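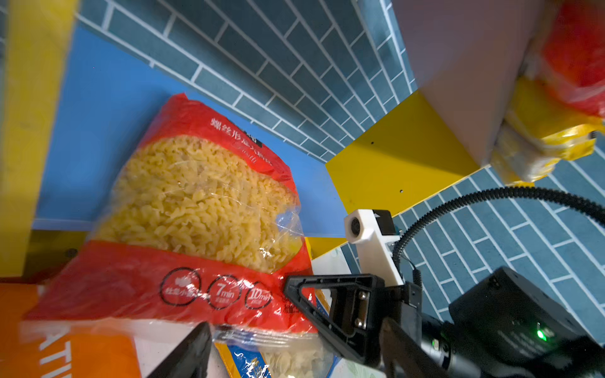
サッカーカードの新シリーズが出るたびに、箱には「限定」と書いてある。今夏、Brultgateが地域リーグのクラブCumcombeと組んで出したセットも例に漏れない。全65種、1箱3310円。箱の側面に銀の箔で「シリアルナンバー入り、各800枚限定」とあり、売り場のポップはこれをさらに大きな字で繰り返していた。

私はこの手の文句に弱かった時期が長い。だから今は疑うことにしている。

まず、800枚というのは何の800枚なのか。箱の裏の細かい字を読むと、シリアルが入るのは通常カードではなく、枠の色を変えた「パラレル」と呼ばれる版だけだとわかる。その枠の色が青、赤、銀、緑と用意されていて、それぞれに800枚の上限がある。同じ選手の同じ写真が、色を替えてまた刷られる。色ごとに見れば確かに限定だが、選手ごとに見れば、限定という言葉から受ける印象よりずっと多い。しかも通常版の印刷枚数はどこにも書かれていない。

メーカーの言い分もわからなくはない。色違いがあれば開封は楽しいし、予算の少ない人でも地味な色なら手が届く。地域リーグのクラブにとって、ライセンス料が入ることの意味も大きいだろう。ただ、楽しさを売るのであれば楽しさと書けばいい。希少さを売るのなら、総数を書いてほしい。

## 鑑定ケースの中身

次に鑑定である。今回のシリーズに合わせて、鑑定業者のTekonがCumcombe専用ラベルの受け付けを始めた。クラブカラーの台紙に等級が印字され、透明の樹脂ケースに封入されて戻ってくる。見栄えはする。手元に返ってきたものを棚に立てると、たしかに少し偉くなったように見える。

しかし専用ラベルが保証しているのは何か。角の傷み、表面の擦れ、印刷のずれを見て等級をつけるという手順は、通常ラベルと変わらないと案内にある。つまり追加料金は紙の色に払うことになる。

私は5月に、旧シリーズのカードを同じ箱から出したまま複数枚送ってみた。戻ってきた等級には開きがあった。そこで一番低い評価のものをケースから出し、時期を空けて再提出したところ、一段上がって返ってきた。たった一度の試みで業者の腕を云々するつもりはない。傷の見え方は照明でも変わるし、私の目が見落とした違いもあるのだろう。それでも、その一段で中古価格が倍近く変わる市場というものを、もう少し気味悪がってもいいと思う。

等級の数字は、売り手と買い手が顔を合わせずに取引するための便利な目安である。目安だったはずのものが商品そのものになり、カードの裏面に書かれた選手の経歴を誰も読まなくなる。ケースに入れてしまえば、紙の手触りもわからない。

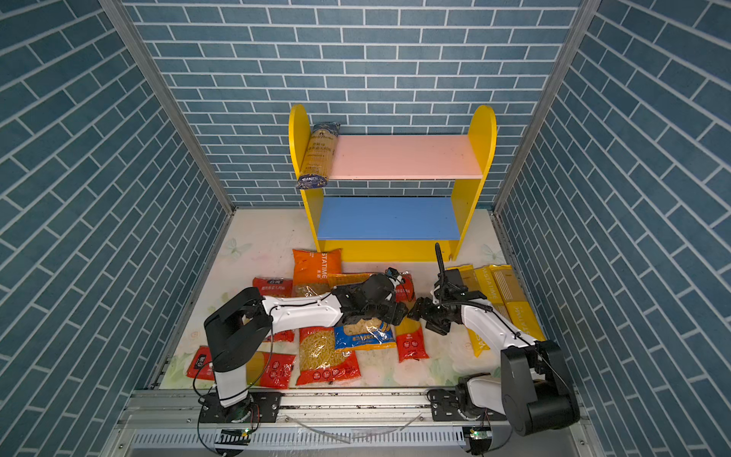
もっとも、鑑定を全否定する収集仲間の話にも私は乗れない。偽造品や、縁を削って整えたカードは実際に出回っている。高額品を遠方の相手から買うなら、第三者の目が入っているほうがましだ。問題は、定価で買ったばかりの新しいカードまで、箱から出してすぐ鑑定に送るのが当然になっている点にある。傷む暇もなかったものに傷がないと証明してもらって、いったい誰が安心するのだろう。

## 「相場」はどこから来るのか

売買アプリのLuを開くと、Cumcombeシリーズの人気カードには、発売直後から折れ線グラフがついている。右肩上がりの線を見ると、買い遅れた気分になる。よくできた画面だ。

ところが線の点をひとつずつたどってみると、取引の少ないカードでは、ごく少数の売買が線全体を引っ張っている。出品者と購入者が知り合いかどうかは外からわからない。送料込みと送料別も混ざっている。終値として表示された金額で、いま手元の一枚が売れるという意味ではない。私が控えめな値段で出した青枠の控えゴールキーパーは、グラフの最終値をだいぶ下回っていたのに、閲覧だけされて残っている。

安いほうも見ておきたい。通常版は500円前後で並ぶものが多いが、手数料と送料を引くと、出品者の手に残るのは小銭である。それでも箱を開けた以上、どこかで回収したいという気持ちが働き、同じカードがずらりと並ぶ。出品数の多さは盛況と呼ばれるけれど、私には在庫の山に見える。
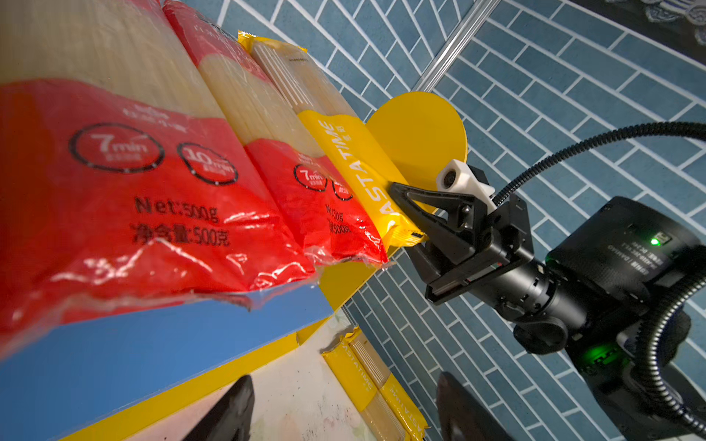
## 開封配信という売り場

もうひとつ、避けて通れないのが開封配信だ。配信者が箱をまとめて仕入れ、視聴者は枠を買い、割り当てられた選手や色のカードが出れば受け取れる。地域リーグのセットは人気の偏りが激しいので、主力の枠は高く、控えの枠は安い。枠の値段を全部足すと、箱の代金を上回る設定が普通である。

差額は場を盛り上げる手間賃だという説明には一理ある。夜中に知らない人たちと銀枠の登場を待つのは、白状すれば面白い。だが配信の切り抜きとして流れてくるのは当たりの瞬間ばかりで、外れた枠の持ち主に何が届いたのかは映らない。これから枠を買う人には、切り抜きではなく、長い配信を最初から最後まで見てほしい。退屈な時間の長さが、そのまま確率の説明になっている。

## それでも買うなら

ここまで書いておいて、私の机にはCumcombeの箱がある。2024年9月1日にファン向けの追加パックが出ると聞けば、それも気になる。裏面の選手紹介がよく書けているのだ。前所属だけでなく、育成年代にどのポジションから移ったかまで載っていて、こういう仕事はもっと褒められていい。写真も、得点後の派手な一枚に頼らず、給水中や交代を待つ横顔を選んでいる。

だから不満は、カードよりも売り方に向いている。Brultgateには、次のシリーズから通常版を含めた総印刷枚数を公開してもらいたい。色違いの合計を選手ごとに出すだけでもいい。Tekonには、再提出で等級が変わった割合を示してもらいたい。Luには、グラフの横に取引件数を載せてもらいたい。どれも、各社がすでに持っているはずの数字である。

出せない事情があるのなら、その事情を知りたい。それまで私は、好きな選手の通常版を一枚ずつ、グラフを見ずに買うつもりでいる。左サイドバックがまだ見つからない。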